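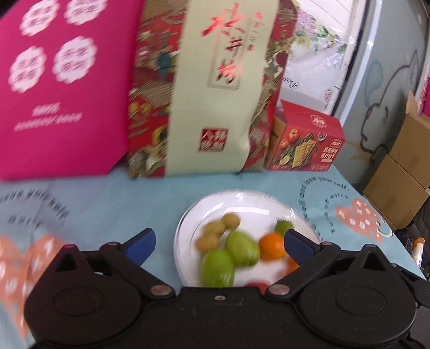 Fondier Social Club | Trorkcombe Office

Print this page | E-mail this page

Search the club pages Go

Posts by Esi Frimpong, Sep 17, 2023

ok fruit table thread. people keep asking how we do it and I keep typing the same answer in three different chats so now it lives in one place

short version: one plate, one tablecloth, fruit, walnuts if we have them. gifts along the back. done

longer version follows, I have a bus in a bit so sorry for spelling

Walnuts. In the shell, always. Somebody asked for the shelled ones in a little dish and we tried it in April and they were gone before the kettle boiled. In the shell people slow down. They also look nice next to green fruit, all that wrinkly tan

nutcracker lives in the drawer under the microwave. it is NOT a bottle opener. the bottle opener is the other thing in the drawer

Citrus. Mandarins first, oranges if the mandarins look sad. Nobody at a party wants to peel a full size orange with a coffee in the other hand. A lime is purely for color and I will defend it. Someone always takes it home for their dinner anyway, fine, that's what it's for

Big green fruit in the middle, small stuff around it. Other way round and the small stuff rolls under the big stuff and you find it at cleanup

The tablecloth is the light blue one. Top shelf, supply closet, inside the flat bag. Please don't use the white one again, Kofi got beet juice on it and it's still soaking, spiritually if not literally

Don't iron the printed bits. Iron the back. I've written this on the bag in marker and people iron the front

Where does the table go: window side. By the wall with the cat on it. If you don't know which wall I mean you haven't been in that room, go say hi to the cat

Light's better there and fruit looks like fruit. Under the strip lights at the other end everything goes the color of soup

Cardboard boxes — stack them, keep them till the end. Leftovers have to go home in something. Kofi Appiah flattened the lot last time at half past three and we sent people off with mandarins in their coat pockets

Money, as it comes up every single time: fruit budget was 800 for the season and we've still got enough in there for two more tables. Receipts to me, on paper, not a photo of a receipt next to your lunch

Shopping. Agbenyega's for anything green, they let you pick your own. The Flodthorpe market is cheaper for citrus but you have to get there early and somebody has to carry it up the hill. I have carried it up the hill. I would like it to be someone elses turn

Apples: buy hard ones. Knock on them. I don't know what I'm listening for but the good ones sound good

Red and green both, please. All green looks like a decision somebody made at a meeting 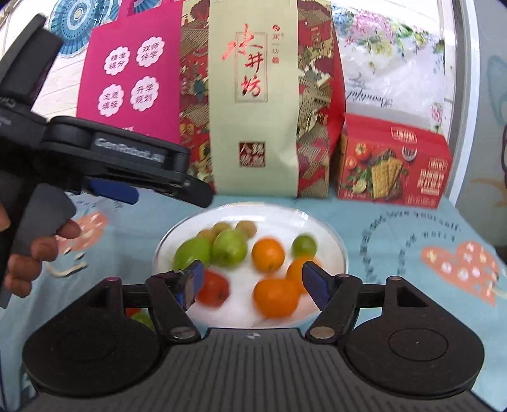 Wash everything the night before and leave it on a towel, stalk side down. Wet fruit on a glass rim slides. Ask me how many mandarins I've fished out from behind the radiator

Build order, for whoever is doing the next one: apples go down first, toward the front, they're the heavy ones. Citrus leaning on them. Little yellowish green ones at the back in a huddle so they hold each other up. Then stop. You will want to add more. Stop

You can top up during the afternoon, there's a bag in the fridge, bottom drawer, has my name on it which in this case means everybody

No grapes. Grapes are a separate conversation. (They go everywhere, then they get stepped on, then I get an email)

No bananas on the plate either. Bananas next to it are fine, on the plate they make everything else taste like banana by four o'clock. Kofi says this isn't true. Kofi brings the bananas

Gifts. Stand them up behind the fruit, tallest in the center, writing facing the room. The tall beige one with the red characters is the obvious center piece, let it do the work

Shorter packages go out to the sides. Leave a hand's width between the gifts and the plate so nobody reaches for an apple and takes out the whole back row

Don't open anything till the draw. Don't shake anything either. I saw you

Tags go on the bottom of the package, not the front. Tape, never staples. Staples go through the nice paper and then there's a hole in somebody's nice paper

Question from the chat — can we have a second plate. Yes if you wash it up. Same rules, and keep it at the same end of the table. Two plates at opposite ends = a line in the middle going both ways, we did it once, people were trapped by the window

Other question from the chat — knives? One small one, on a board, over on the counter. Not on the cloth. The cloth has hearts and flowers on it and a bit of script and I love it more than is reasonable for a tablecloth, please don't chop on it

And no, I don't know where it was bought. It was here before me. If you find another I will pay for it myself

Dietary stuff: walnuts mean we put the nut card out. Card is in the flat bag with the tablecloth. If the card is missing, write a new one, big letters, stand it where people come in and not behind the fruit where only the wall can read it

If somebody's told you they have a bad nut allergy then no walnuts that day. Don't move them to another table, just leave them in the closet. They keep

Cleanup takes longer than you think. Shells get in the folds of the cloth. Take it outside, shake it, THEN fold it. Shaking it over the sink blocks the sink and I have had the sink apart once already this year

Plate gets hand washed. The rim has ridges and sticky stuff sits in them, old toothbrush is under the sink, blue handle. It's only for the plate. Please let that be true

Leftover fruit goes in the boxes, boxes go by the door, take what you like. Anything bruised comes home with me and turns into jam. Last batch was mostly apple with one heroic orange and it set like concrete, still ate it

Next table: sign up on the sheet by the coffee machine. There's a line for citrus, a line for apples, and a line for "carrying things up the hill" which is currently blank

Kofi if you are reading this that line is for you

ok bus. will fix typos later, probaly

one more, the fridge bag. if you finish it, tell me

Print this page | E-mail this page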